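Tumitz opens bookings for its hand-held gripper hire kit

September 23, 2023

If you have been following the small end of the robotics trade for any length of time, you will know that the clever part is very often the hand, and that getting hold of enough good practice material to teach one anything is where the months go. So it was a pleasure to hear from Tumitz this week that its long-promised hire kit, the Prendbridge, can now be booked by anybody with a project and a free table.

The kit is a pair of hand-held grippers, each with two parallel fingers and soft pads, which a person carries about and uses for everyday jobs while the recordings build up for later training. Tumitz lent the first sets out in May to people working at home, and has spent the summer going through what came back. Sun-ja Jang, who looks after the trials, told us she had expected the lifting of boxes to give the most trouble and was quite wrong about it.

"Boxes were fine, everybody can manage a box," she said. "It was jewellery and loose socks that had people writing to me late in the evening. We changed the finger pads twice over it, and I think the second change was the one that mattered."

Hire costs 690 for a month, carriage both ways included, and there is a deposit of 2000 which comes back to you once the kit has been checked over. Those who would rather own a set can buy one outright for 3000, although Jang was kind enough to say that most small teams would do better to hire first and see how they get on. There are 40 sets in the first batch, and a good many are already spoken for.

Breathnach, the workshop that puts the grippers together, will also handle repairs. Spare pads come in the case, along with a little screwdriver and a printed guide that is — I am glad to report — written in plain sentences and short enough to read over a cup of tea. My one grumble is the weight, which you do begin to feel in the wrist after a long morning, and I would have liked a strap. Tumitz says a strap is on its list.

Bookings are taken through the Tumitz website, where you will be asked what sort of tasks you have in mind. Tidying and packing are the most popular so far, with kitchen work close behind.

A bracelet and a cardboard box, handled with a pair of the grippers on a tiled-pattern tabletop.
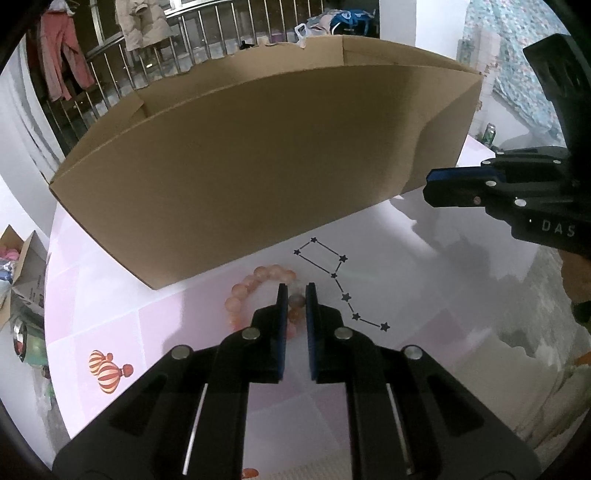
Grilov puts back its autumn open day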